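Cookies help us run this forum. By carrying on you agree to our use of them. Accept / Settings

Posting soft toys abroad without paying a fortune?

Posted by snezana_t, 02/08/2025

Hello all, long-time reader, not much of a poster. My niece lives overseas now and her little one turns 7 in November, and I want to send a soft toy. I went to the counter with it in a box and nearly fell over at the price. They charge on size as well as weight, so I was basically paying to post air!

So do I squash it? My sister Elżbieta says use a vacuum bag and be done with it. I'm scared it'll arrive looking like a pancake. I've got a panda in mind and I'd like it to still have a face at the other end.

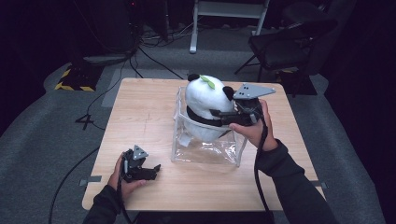 Ohemaa Abugri reckons vacuum bags are fine for a duvet and murder for anything with a proper stuffed head. I did one for my godson years ago, a rabbit, and the stuffing went into lumps round the neck that never came out, whatever I did with a hairdryer. Pay the extra and use a box.

todor_v
Sorry Ohemaa, can't agree. I've sent loads to my brother's kids and it's all about how long they stay flat. A week, no problem. Give them a shake, leave them on the airing cupboard shelf overnight, good as new. Your rabbit was probably the cheap lumpy filling to start with.

Ohemaa Abugri
It was not a cheap rabbit!! And who gets anything abroad in a week? My last parcel took 94 days, most of it sat in customs.

todor_v
94 days is rotten luck, I'll give you that. Still wouldn't pay for a box though.

snezana_t
Well you two have cheered me right up. I've gone off the vacuum idea, I think, but I've also gone off the box, so I'm looking at something in between. The woman at the counter said a soft parcel goes through cheaper as long as it'll fit under their size limit, and a padded mailer is hardly any weight. My worry there is rain. Our post gets left on the step and I expect theirs does too, so it needs a plastic layer under the mailer whatever happens. A clear one suits me, you can check the ears aren't folded over before you seal it, and with that leafy bit sticking up on the panda's head I'd be checking that as well. Has anyone used the Softić mailers? They do a wide one that looks about right.

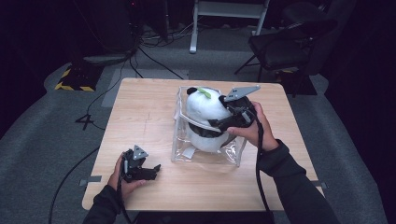

Elżbieta Tokarz
I've used the Softić ones for jumpers and the glue strip is hopeless in cold weather, so run parcel tape over it. What I'd really say is fill in the customs form properly, as that's where most of the delays come from. Put "child's soft toy, gift" and a sensible value. I once wrote "present" and nothing else and it came back to me almost 7 weeks later with a sticker on. With a panda you've got those black ears against the white, and a dark smudge from a scruffy mailer would show up a treat on the white bits, so yes to the plastic layer. Tissue paper round it first if you want it to look nice when it's opened.

todor_v
Agree about the form. Disagree about tissue, it just goes to confetti.

Ohemaa Abugri
You disagree about everything, Todor.

todor_v
I don't.

snezana_t
Haha, right. Elżbieta, did you put the receipt in with yours, or on the outside? My niece says they sometimes want proof of what it cost, but I don't much want the birthday girl seeing the price.

Elżbieta Tokarz
Outside, in one of those stick-on document wallets. And keep a copy at home, I take a quick snap of mine on the phone.

Ohemaa Abugri
Post it early, whatever you put it in. If it's for November I'd have it gone by the end of this month. And take the shop tag off, some of them have a pin in that'll go straight through a plastic bag.

snezana_t
Oh, good shout about the tag. Going with bag, then mailer, then a daft amount of tape. Will report back when it lands.

Recent threads
Nikiteck label printer keeps jamming
Erkico parcel scales, worth the money?
Best tape for a cold garage
Sending jam abroad, yes or no?
Hetik courier left it with the wrong neighbour again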